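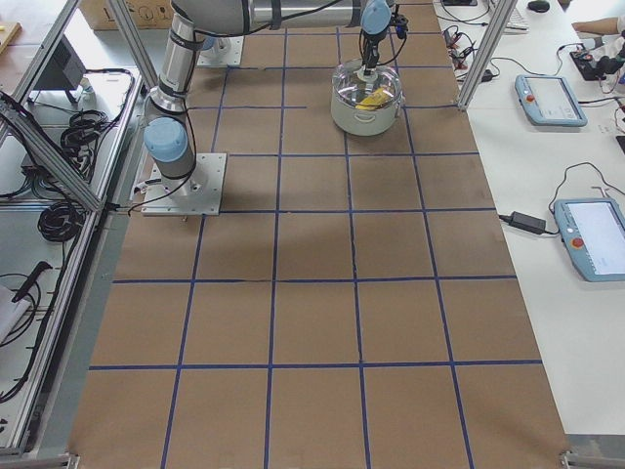 Lid lifting with two arms, knob slips at the top of the lift

Home and Workshop Builds > Arms and Manipulators

stepien_r
Posted 7/26/22

I have been putting together a two-arm table in our shared workshop at Kershaw and I'm stuck on something that ought to be simple. The job is to take a glass lid off a cooking pot by the knob, put the lid down on the table, then have the other arm take a corn cob out of the pot. Both arms have two-finger grippers. The table is marked out in squares with blue masking tape so that I can put the pot back in the same square by eye between runs.

The approach works. I come straight down over the knob, close, wait, then go up. The fingers take the stem under the head of the knob. On a good run the lid comes up level. On a bad one it tips to one side part way up, the knob turns in the fingers and the rim catches the pot, so the pot comes along too and gets dragged into the next square.

Things I have tried already:
Closing harder. Slightly better, but I don't like doing it over glass.
Going up more slowly. Made no difference that I could see.
Turning the wrist a quarter turn before closing. Better on some runs and worse on others, which makes me think it depends on how the lid was sitting to start with.

Motion is done in Tevier, with the waypoints taught by hand from the pendants and then tidied up in the config file. The file is up to 405 lines now and I would like to stop adding to it.

Any ideas welcome. I'd rather not change the pot.

Ryszard Stępień

torque_and_tea

Is the lid slipping in the fingers, or are the fingers slipping on the stem? They sound the same but they aren't. If the grip is high up on the head of the knob, the weight hangs on friction alone. If the fingers are under the head it can't fall, but it can still swing, and a lid that swings will catch its own rim.

I'd guess you have the second one. Closing harder won't help much with that.

stepien_r

Second one, I think. It has never dropped the lid. It swings.

mossbank

Put some rubber on the fingertips. Cut-up bicycle inner tube and contact adhesive. I did this for a jar opener and it fixed nearly everything. The bare hard fingers have nothing to bite on when the knob is polished metal.

torque_and_tea

Rubber will help with the knob turning. It won't stop the lid tipping if the two contact patches are in line with each other. You have two fingers, so you have an axis between them, and the lid will happily rotate round that axis. What you want is a wider contact, or a small notch in each finger so the stem is held at more than one height.

mossbank

It will help more than you think. Rubber deforms round the stem and you get a wide contact without cutting anything. I wouldn't start filing notches into fingers before trying something that costs pennies.

a_lennox

I share the workshop with Ryszard so I have watched this a fair few times. Two things from standing next to it.

First, the pot isn't always in the middle of its square. The tape was laid by hand and some of the lines wander a bit, and we have dragged things over it enough times that there are torn bits at the crossings. If you line the handles up by eye against a crooked line, you get a crooked pot.

Second, when the arm comes down even slightly off centre, the first finger to touch pushes the knob over before the second one arrives. You can hear the lid shift on the rim. After that it is already tipped before the lift starts.

I measured the worst one at 4 mm off centre. Most were less.

Agnes Lennox

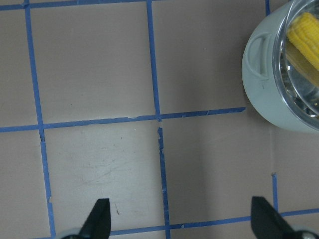
Does the gripper have any give in it sideways, or is the wrist held stiff the whole time it is closing?

The wrist is held stiff throughout. Tevier has a compliance setting but I have left it alone up to now, as the other arm started to sag when I tried it there. I could switch it on for the close only and switch it off again before the lift.

gantry_gus

That would be my first move. Let the wrist float sideways while the fingers close and the gripper will centre itself on the knob, in place of the knob centring itself on the gripper. Then stiffen up and lift. It's two extra lines in your file, which I realise is the wrong direction.

On the tape: I know I'll be disagreed with, but I'd get rid of it. Get a printed sheet with proper markers at the corners, stick it down flat, and let the wrist camera find the pot. Tape is fine for a weekend. Once you are chasing a few millimetres it's in the way.

a_lennox

Disagreed with, then. The tape isn't there for the camera, it's there for whoever is resetting the table. When you have put the pot back for the twentieth time you want big obvious lines. A printed sheet would be torn to bits in a day by the number of times the fingers touch down. A strip of tape I can replace in a minute.

I do accept it should be replaced more often than we do.

gantry_gus

You can have both. Markers at the corners, tape in the middle.

Usetex_Paul

I run a similar table at Usetex, one arm, mostly tins and tubs. We went through the printed sheet stage. It was good until the first spill and then it cockled, and after that the markers read differently depending on which side of the table the arm was coming from. We went back to tape and a wooden corner stop that the tub gets pushed into. The stop did more for repeatability than anything with a camera.

Would a corner stop get in the way of the second arm?

stepien_r

Probably, on the side where it comes in. It waits above the table with the gripper open until the lid is clear, then swings in over the pot. A low stop might pass under it. The handles are a nuisance too, as they stick out both sides and would hit the stop before the body of the pot does.

Usetex_Paul

Two pegs then, one either side of a handle. Take them out when you want to move to another square.

mossbank

Still say rubber first.

stepien_r

Spent the evening on this. I did one thing at a time, in the order they were suggested, more or less.

Rubber on the fingers of the lid arm. mossbank is right that it stops the knob turning. It did not stop the tipping. It also made the fingers thick enough that I had to open them further to clear the head of the knob, which was tight in one wrist position.

Then compliance on for the close, off for the lift. This is the one that mattered. With the pot deliberately put off centre, the gripper now shifts over and settles on the stem, and the lid stays where it is on the rim. I had to put in a pause between stiffening the wrist and starting to go up. Without the pause the arm gives a small kick as the stiffness comes back, and you can see the lid jump. 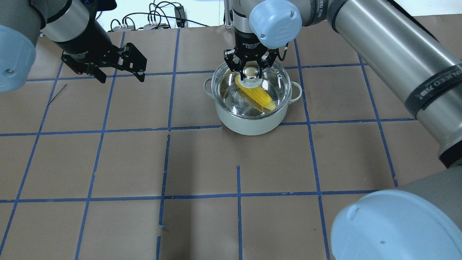 The pause is 2 seconds at the moment, which is longer than it needs to be, and I'll bring it down when I've got the rest behaving. I also moved the waypoint above the knob a bit higher so there is a straight vertical run down to it. Before, the last part of the descent had a slight sideways component left over from teaching it by hand, and I had never noticed.

I took the rubber off again afterwards to see, and the lift was still level but the knob did turn a little. So it is going back on, in a thinner grade if I can find some. Varkitari list a thin sheet with adhesive on the back but I've not bought from them before.

Pegs not tried yet.

torque_and_tea

Good result. I would still look at the finger shape at some point. Compliance fixes the approach, but if the arm ever has to carry the lid any distance, the swing will come back when it slows down. You'll see it when you go to put the lid down.

stepien_r

Putting it down is the next job and I expect you are right. At the moment it goes straight up, across two squares and down, very slowly.

gantry_gus

Which edge touches first when it lands?

stepien_r

The one furthest from the base, most times. I think the arm droops a little when it's stretched out.

a_lennox

It does droop. The mounting plate wants checking as well, I had my hand on it during a lift and I could feel something move. Might be the plate, might be the table frame. I'd do the bolts before anyone corrects for it in software.

mossbank

The Varkitari sheet is all right, by the way. Clean the fingers with alcohol first or the edges lift. Leave it overnight, don't run it the same day like I did.

Usetex_Paul

Are you cooking the corn eventually or is it just there as something to pick up?

stepien_r

Just something to pick up. It rolls, so it's a fair test, and it doesn't lie the same way twice. I was using one from the greengrocer and it goes soft under the lid, so Agnes wants me to change it more often than I do.

a_lennox

It had been in there nearly 48 hours.

stepien_r

Bolts checked. Two on the lid arm's plate took a bit of a turn, the rest were tight. The frame itself has some movement at one of the brackets and I have ordered a stiffer one. I'll redo the landing waypoint when that's fitted, as there's no point teaching it twice.

gantry_gus, would you put the corner markers on the table surface or on the frame? If the covering gets replaced I'd lose them.

gantry_gus

Frame, if the camera can see it from where the arm starts. Otherwise on small plates screwed through the covering. Don't stick them to anything you plan to peel up.

torque_and_tea

Small plates. And put them somewhere the cables don't drag across, I lost a whole afternoon to that in October.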